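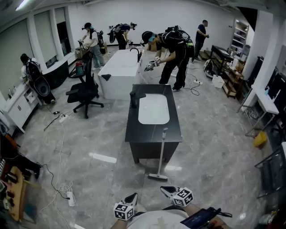
图片来源：Grukeo 图库

葱油饼一次做好，冻起来慢慢吃

最后更新：10月

上一期写了冬天的汤，后来收到不少来信，问汤旁边配的那张饼怎么做。这一期就写饼。

葱油饼我做了很多年，现煎现吃当然好，但工作日早上没有时间和面。现在的做法是周末做一批生坯，隔着油纸冻好，要吃的时候直接下锅，不用解冻。从打开冰箱到装盘，比下楼买早点快。家里早饭、下午垫肚子、晚上配粥，都是从同一个袋子里拿。

下面的量做出来是13张小饼，每张面坯50克，手掌大小。平底锅小一点也能煎，小孩一个人吃一张正好。想做大饼的，把面坯分成100克一个，擀薄一些，煎的时间要加长。

材料

中筋面粉400克
热水（80度）160克
凉水100克
盐4克，和面用
小葱一大把，只要葱绿，切碎后有一满碗
做油酥的面粉40克
做油酥的油60克
盐5克，放油酥里
五香粉或花椒粉一小勺，可以不放
剩下的葱白和葱须，熬葱油用

面粉买普通的中筋面粉就可以，包装上写饺子粉的也能用，擀的时候会回缩得厉害些，要多松弛一阵。我这次用的是Bangera的散装面粉，吸水偏多，凉水加足了100克。换别的牌子，凉水先留出一两勺，看面团软硬再决定加不加。低筋面粉不建议，煎出来没有嚼劲，层次也容易断。

先说水温

葱油饼用半烫面。全用开水，饼是软了，但是发黏，没有筋骨，冻过以后更明显。全用凉水，刚出锅时很脆，放凉了咬不动。一部分热水一部分凉水，两头都照顾到一点。

热水用80度。家里有能设温度的水壶就直接设，没有的话，水烧开以后倒进一只凉的瓷碗里，放几分钟，用厨房温度计量一下。我以前一直用刚开的水，面粉烫过头，和好的面表面总是黏手，后来降下来就好多了。

和面

面粉和盐放盆里拌匀。热水绕圈倒进去，一边倒一边用筷子搅，搅到一半的面粉成了絮状，另一半还是干粉。这时候停一下，让热气散掉，再倒凉水，继续搅到没有干粉。

下手揉。刚开始会很粗糙，表面坑坑洼洼，揉成一个大概的团就可以盖上，放十分钟再揉。第二次揉明显省力，几下就光了。如果还是不光，再盖十分钟。用时间换力气，比站在案板前硬揉划算。

揉好的面团应该比饺子面软，按下去一个坑，慢慢弹回来一点。盆里抹一层薄油，面团放进去滚一圈，盖好保鲜膜，室温放2小时。夏天厨房热，可以放冰箱冷藏室，放一夜也行，第二天拿出来回温再擀。

松弛这一步不要省。我试过只放半小时就开始擀，擀开缩回去，再擀再缩，最后擀破了，葱全跑出来。放够时间的面团几乎不用使劲，手推都能推开。

熬葱油

面团放着的时候熬葱油。葱白拍一下，切段，葱须洗干净，用厨房纸把水彻底吸干。带着水下锅会溅得到处都是，油也容易浑。

凉油下锅，葱白葱须一起放进去，小火。油比做油酥需要的多倒一些，多出来的可以拌面。慢慢熬到葱白边缘发黄，再到整段变成浅褐色，关火，用余温继续浸着。颜色不要等到深褐再关，油的温度还在往上走，关晚了就苦。

捞出葱段，油过一遍细筛。葱段不要扔，拌面条的时候放几根，很香。油倒进干净的玻璃瓶，放凉后盖盖子冷藏，尽快用完。

做油酥

取60克热葱油，浇到40克面粉和5克盐上，有五香粉的也放在一起。油浇下去应该有轻微的滋滋声。没有声音说明油凉了，倒回锅里加热一下再用。搅匀，成一碗能流动的糊，放凉以后会变稠，正好抹。

有人不用油酥，直接抹油撒盐。这样也能分层，但油容易从接缝里跑出来，煎的时候满锅都是，饼里反倒没剩多少。加了面粉以后，油挂在面上，层与层之间隔得比较清楚。冻的饼更应该用油酥，生坯冻过再煎，只抹油的那种，层次会粘在一起。

切葱

葱提前一小时洗，洗完晾着，切之前再擦一遍。葱上有水，裹进面里会把面泡软，擀的时候特别容易破。

只用葱绿。葱白水分大，味道也冲，适合熬油。切得越细越好，长的葱段会戳破面皮。切好以后不要放盐，盐都在油酥里了，葱碰到盐很快就出水。

分剂子和整形

案板上抹油，不撒粉。干粉会让面皮之间发硬，煎的时候锅底也容易糊。

面团取出来不要再揉，直接搓成长条，用秤分成50克一个。最后会剩一小块，分摊到前面几个里，或者单独擀一张薄的当场煎了尝咸淡。每个剂子收圆，盖上保鲜膜，按先后顺序排好，先收圆的先擀。

拿一个剂子，按扁，擀成长椭圆形的薄片。薄到能隐约看见案板的颜色就够了，不用追求透明。抹一层油酥，边上留一指宽不抹。撒葱花，也避开边缘。

从长边卷起来，卷的时候不要勒太紧，稍微抻一下，成一根长条。两头捏住。然后从一头开始盘，盘成蜗牛的样子，尾巴压在底下。盘好的放一边，再松弛十五分钟。

松弛好以后，先用手掌从中间往外按，再用擀面杖轻轻推，推到手掌大小。厚度留半指不到的样子。太薄了层次全压死，煎出来像一张普通的烙饼。冻的饼我会比现吃的再薄一点，从冷冻室直接下锅，厚的饼中间不容易熟。

擀的过程中破一两处没有关系，露出来的葱煎一下会焦，味道不差。破得厉害的，多半是葱湿或者松弛不够。

冷冻

油纸剪成比饼大一圈的方块，一张饼一张纸，叠起来。油纸要够大，纸小了，饼的边会粘到一起，冻硬以后掰不开。也可以用两层保鲜膜，揭的时候麻烦一点。

叠好的饼放在平盘上，先不装袋，放冷冻室最平的那一层，冻到发硬。直接装袋塞进去，饼会弯，弯的饼下锅有一半碰不到锅底。冻硬以后再装进密封袋，把空气挤出来，袋子外面用记号笔写上日期和咸淡。我做过一批盐放多的，没有写，后来跟正常的混在一起，吃到哪张算哪张。

冷冻室里放一个月味道没有变化。放得更久也能吃，葱的颜色会变暗，香味淡一些。冷冻室经常开关的，早点吃掉。

放的位置离肉和鱼远一点。饼里有油，容易吸味。我用的是Witis的厚密封袋，单层，没有再套第二层，放在冷冻抽屉的上格，没有串味。薄的保鲜袋最好套两层。

煎

平底锅中火烧热，放一小勺油，转一圈。饼从冷冻室拿出来，揭掉油纸，直接放下去，不要解冻。解冻过的饼又软又黏，揭纸的时候就会变形。

盖上盖子，转中小火，煎到底面定型，推得动了，翻面。再盖盖子，煎另一面。第二次翻面以后可以打开盖子，火稍微大一点，两面各补一会儿颜色。

盖盖子是为了让中间热透，开盖子是为了把表面的水汽赶走。全程盖着，饼是软的；全程开着，外面焦了里面还是凉的。

煎好以后，趁热拿两把铲子从两边往中间挤几下，饼会松开，层次就出来了。也可以立起来在锅里磕一磕。直接切也行，切口容易把层压住，手撕的好看一些。

出锅放在架子上，不要放盘子里。放盘子里底面很快就被热气闷软。没有架子，用两根筷子横在盘子上，把饼架起来。

不同的锅

铸铁锅最脆，但要预热够久，油也要多一点。不粘锅最省心，油可以减半，颜色会浅。不锈钢锅也能做，锅不够热的时候饼会粘底，等它自己松开再翻，硬铲会把底撕掉。

电饼铛可以上下一起加热，时间短，不过压得太实，饼的层次会差一些。把上盘虚掩着，不要扣死，效果比较好。

烤箱也试过。饼两面刷油，放在预热好的烤盘上，中途翻一次。颜色均匀，一次能烤一盘，人多的时候方便。口感偏干，像酥饼，和煎的是两样东西。空气炸锅跟烤箱差不多，边缘更硬，需要多刷一点油。

怎么吃

早上最常做的是饼夹蛋。锅里先打一个蛋，蛋液还没凝固的时候把煎好的饼盖上去，翻过来，抹一点酱，对折。酱用甜面酱或者辣酱都可以，饼本身有咸味，酱要少。

配粥的时候，切成小条，放在旁边蘸着吃。蘸汁用醋、一点点糖和剩下的葱油，不放酱油。

剩下的饼，凉了以后切丝，第二天可以炒。先炒豆芽或者圆白菜，菜八成熟的时候把饼丝放进去，翻几下就出锅，别炒久，久了发黏。饼丝放进汤里也可以，出锅前放，泡软了就散了。

小的生坯还能当底。煎到一面定型，翻过来，上面放一点奶酪碎，盖上盖子等它化。这个吃法不太正宗，下午有人来的时候做几张，切成三角，很快就没了。

换馅

韭菜可以代替小葱，但韭菜出水更厉害，要先拌一点油再撒。冻过的韭菜味道会变重，我家一半人不爱吃，后来就只现做现吃了。

香菜不适合冻，颜色会发黑，味道也跑掉了。

芝麻可以和葱一起撒，用炒过的。花椒盐很好，把油酥里的盐减少一点，换成花椒盐，早饭吃略重，配粥刚好。

猪油版本：把油酥里的葱油换一半成猪油，更酥。趁热吃没有问题，凉了会有一层白的，介意的就不要换。

几个来信里常问的问题

全麦粉能不能用。能换四分之一，再多就不好卷了。换了以后凉水要多加一点，松弛的时间也要长一点。

能不能前一天和面。可以，面团抹油密封，放冷藏。第二天提前拿出来，回到室温再搓条。没有回温的面团是硬的，擀开会裂。

为什么饼煎好以后中间有一块发白、发黏。没有熟透。盘的时候中间那一圈太厚，擀的时候又没有从中间往外推。先用手掌把中心按下去再擀，火再小一点，盖盖子的时间加长。

为什么咬不动。凉水放多了，或者火太小，煎的时间太长，水分都跑了。小火久煎的饼又干又韧，火应该比想象的大一点。

为什么没有层次。葱油酥抹得太少，或者卷的圈数不够。面片擀得长一些，卷的时候自然就多几圈。另外，盘好以后一定要松弛再擀，马上擀的话要用力，层全压在一起了。

能不能不放盐。面团里的盐可以减，不建议完全不放，没有盐的面团没有劲，擀的时候爱破。油酥里的盐看口味。给小孩吃的那一批，我把油酥里的盐减到一半，袋子上写清楚。

葱油能不能用买来的。可以，看一下配料表，有的已经放了盐和酱油，那就把自己的盐减下来。带酱油的葱油煎的时候容易焦，火要再小一点。

时间安排

我一般是吃完午饭和面，面团放着的时候熬油、洗葱、晾葱，中间可以去做别的事。到了下午，分剂子、擀、卷、盘，从第一个开始盘好，等最后一个盘完，前面的已经松弛够了，可以接着擀。擀完叠好放冷冻室，晚上睡觉之前装袋。

第一次做的，建议先按这个量来，不要加倍。面团多了，后面的剂子等得太久，表面会干，也容易手忙脚乱。熟练以后可以和两份面，分开放，做完一份再开第二份。

工具上只需要一根擀面杖、一台秤和一卷油纸。擀面杖细一点的好用，粗的压得太死。我原来那根是在Vesport的旧货摊上买的，两头磨细了，擀小饼反倒顺手。秤最好能精确到克，盐差几克，吃起来差很多。

下一期写萝卜丝饼，馅料怎么去水，能不能冻，都会写到。有别的想看的，直接回复这封邮件就行。

本站使用 Cookie 以改善浏览体验。继续浏览即表示您同意我们的 Cookie 政策。您收到此邮件是因为订阅了 Grukeo 厨房通讯，如需退订，请点击邮件底部的退订链接。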